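Warkside Roof Leak Call-Out Records

README for the tabular release, July 2022

What this is

A table of roof leak call-outs from one repair firm in Warkside, with one row per visit. It was put together so that people who look after roofs, or who write maintenance schedules for them, can see where leaks were found compared with where the water came through the ceiling. The two are often metres apart, and that distance is the main reason for keeping the records.

The release covers 325 visits. Most are to houses, and the rest are to shops, sheds and one school hall. Only pitched roofs are included. Flat roofs with a membrane are recorded on a separate form and may be released later.

Maintainers

Libor Michalík keeps the table and answers questions about the columns. Ľubica Michalík checked the roofing terms and wrote the list of leak causes. The mapping from the old job sheets to the current columns was done by Tsikata, a small records office in Sturnanville.

Files

visits.csv has one row per visit.
causes.csv has the list of leak causes with a short definition of each.
materials.csv has the roof covering codes.
changes.txt has the corrections made after the first release.

All files are UTF-8 and comma separated. Text fields that contain commas are in double quotes. An empty field means the roofer left that line of the job sheet blank. It does not mean zero or no.

Columns in visits.csv

visit_id: a number with no meaning outside this table.
building_type: house, shop, shed, hall, other.
covering: a code from materials.csv, such as concrete tile, clay tile, slate, corrugated steel or standing seam.
pitch_deg: roof pitch in degrees, read with a gauge on the rafter or the covering. Where the roofer wrote "steep" or "low" on the sheet the field is empty and the word is in notes.
cause: a code from causes.csv. There are 16 codes.
entry_point: ridge, valley, eave, field, chimney, skylight, vent, wall junction, unknown.
offset_m: horizontal distance in metres from the entry point to the stain or drip inside, to the nearest half metre.
repair: temporary, permanent, none.
return_visit: yes or no. A yes means the same firm was called back to the same leak.
notes: free text, lightly edited for spelling. Names, street names and phone numbers have been taken out.

How the records were made

The roofer filled in a paper sheet on site. Sheets were typed up in the office, usually the same week. Two people read the cause and entry point for every sheet, and where they disagreed they asked the roofer. In 23 cases the roofer could not remember, and those rows have entry_point set to unknown.

offset_m was paced out on some of the older jobs and taped on the newer ones. The sheets do not say which method was used.

Known problems

The valley code covers both open metal valleys and closed cut valleys. We would split these if we were starting again.

Condensation is listed as a cause, although no rain gets in. It was kept because the owners called about a leak and a visit was made. Filter out code C11 if you only want rain.

November has far more rows than any other month. It is the wettest part of the year in Warkside, and it is also when the firm sends its reminder letters about gutter cleaning. Please do not use the monthly counts as a measure of rainfall.

Steel roofs are under-represented. Many owners of sheds patch their own screws and laps with sealant and never call.

Return visits are only known if the owner came back to the same firm.

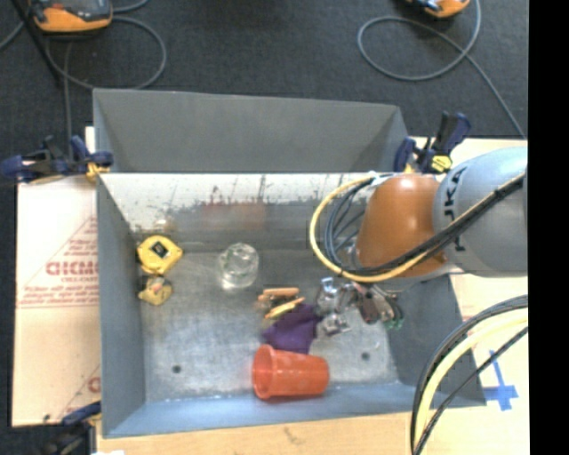 Grey metal bin and robot arm.

Suggested uses

The table suits simple counts and cross tables: cause by covering, entry point by pitch, offset by entry point. It has been used to reorder an inspection checklist so that chimney flashing and valleys come before the open field of the roof. It is too small for predicting which roofs will leak, and there are no rows for roofs that did not leak.

Do not use it to judge the quality of any product. Brand names were removed from the notes, and the age of the covering was rarely written down.

Privacy

Locations have been reduced to the building type. No addresses, owners or coordinates are held in the release. If you recognise your own building from a note and want it changed, write to Libor with the visit_id.

Licence

Free to use and share with credit to the Warkside Roof Leak Call-Out Records. The paper sheets are not part of the release and are kept in the office.

Changes

1.1: Fixed offset_m where feet had been typed as metres. Merged two spellings of "counter flashing".
1.0: First release.

Planned

A table for flat roofs, once the Zavska sheets are typed up. A separate code for closed cut valleys in new rows only.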